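Buying In Automation, session 6: the two-arm starter kit

Notes to go with the talk. I've typed these up more or less as I'd say them, so forgive the brackets. If you missed session 5 (the one on service contracts), read those notes first, as I'm going to lean on them when we get to the bit about support.

We're looking at the Steneo kit this time, which is sold by Cilonico and aimed at small workshops, laundries and colleges like ours. What you get is a pair of arms, two parallel grippers, the software and a set of ready-made tasks, of which folding a T-shirt is the one everybody asks to see. I picked it for the module because it's a proper mixed bag! Some of it I'd happily recommend to a friend, and some of it made me want to go and lie down.

What the brochure promises

Get the brochure out and read page 2 with a pencil in your hand. Cilonico says you can teach a new task with 30 demonstrations, meaning you guide the arms through the job 30 times and the software learns from that. They also say 90 per cent of folds will be "shop ready". Underline "shop ready" and then try to find out what it means. I've been through the whole thing twice and there's no definition anywhere. Is a wonky sleeve shop ready? Is a fold that's a thumb's width off at the hem? I rang them and got a very cheerful answer that didn't settle it.

This comes up with nearly every product you'll review on this course, so please get into the habit. Before you test anything, write down what counts as a pass. Do it in plain words and show it to somebody who wasn't in the room when you wrote it. If they'd mark the same shirt the same way as you, you've got a test.

Folding, and why it's a fair thing to ask for

Cloth is horrible for robots. A box stays a box when you pick it up, whereas a T-shirt turns into something else the moment you touch it, and the arms have to cope with whatever it's turned into. The kit's standard fold starts with the shirt flat, with a gripper going to each shoulder, and I'd say the first grip is where you should be looking hardest. Pinch too little and the fabric slides away. Pinch too much and you've bunched up the shoulder, and every fold after that carries the lump along with it.
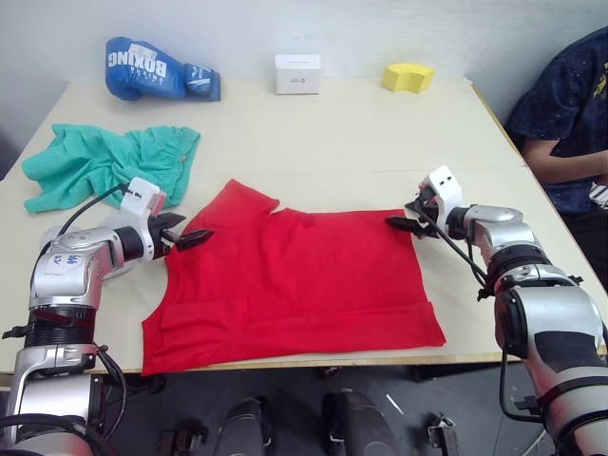
I'd also have you think about colour. A strong, plain colour on a pale table is about as kind as it gets for a vision system, and suppliers know this perfectly well. There's nothing wrong with starting there (I would too) but your test plan needs to go further. Try a cream shirt. Try stripes, or a shirt that's been left in a heap for a while. Put some other bits and pieces on the table and see if the arms are bothered by them. Sabina Kratochvíl, who marks the practical with me, always looks for this part of the plan first, and she's a tougher marker than I am.

Living with it

The setup guide is lovely, clear drawings and big type. The cables are less lovely. Wherever a cable loops near a joint I want you to move that joint slowly to the end of its travel and watch what the cable does, before anyone runs a task at full speed. The guide gives this one line. I'd give it a page.

The software is called Ye, and yes, it's a nightmare to search for online. Saving a task is easy, but finding it again is another matter, as the list sorts itself by when you last opened something and there's no way to change that. Name your files with your initials at the front or we'll all be lost by the second week.

Support is run by a separate firm, Istisa. The basic plan is 900 pounds a year and covers phone help and one visit. Spare gripper fingers aren't included, and fingers are the part that wears. Go back to your session 5 notes and see if you'd sign it as it stands. I wouldn't, but I'd ask for the fingers to be added and I think they'd agree.

Would I buy it?

For teaching, yes, and quite gladly. For a laundry with a van waiting outside at four in the afternoon, I'd want a month's trial on my own shirts first, and I'd want it in writing who pays if it goes back.

To do before next time

Write your own definition of a good fold, no longer than half a page.
List the shirts you'd test with and the order you'd use them in.
Read the Istisa terms and mark any clause you'd want changed.
Bring an old T-shirt you don't mind losing.

The September group should hand theirs in on paper. Everyone else can email me, and please put your name inside the document as well as on the message.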